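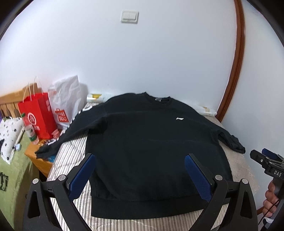

Printed sweatshirts last a good deal longer than most people think, and the trouble nearly always starts in the wash, so I'd like to walk you through the way we've been doing ours for years (I have a houseful of people who live in the things!). Dark ones with white lettering are the fussiest of the bunch. On a black crew neck with a printed stripe running down the sleeve, the lettering rubs against zippers, buttons and everything else in the drum, so turn the whole thing inside out first, sleeves included.

Fill the sink with cool water and stir in 2 tablespoons of a mild liquid soap. I use Madonel, but any gentle one will do. Push the sweatshirt under, swish it for a minute or so, and let it sit while you go and make yourself some coffee. Rinse until the water runs clear. Please don't wring it — press it against the side of the sink and let the water find its own way out.

If you'd like to use the machine, pick the cold cycle and a slow spin, and wash it with other dark things. My old Vulska has a hand-wash setting that does very nicely.

For drying, lay it on a thick towel, roll it up, and lean on the roll. Then spread it out flat on a dry towel, away from the heater, and pull the cuffs and hem gently back into shape. Flip it after 6 hours. Heavy fleece may want a second night, and that's fine. Skip the iron over any lettering, even from the back.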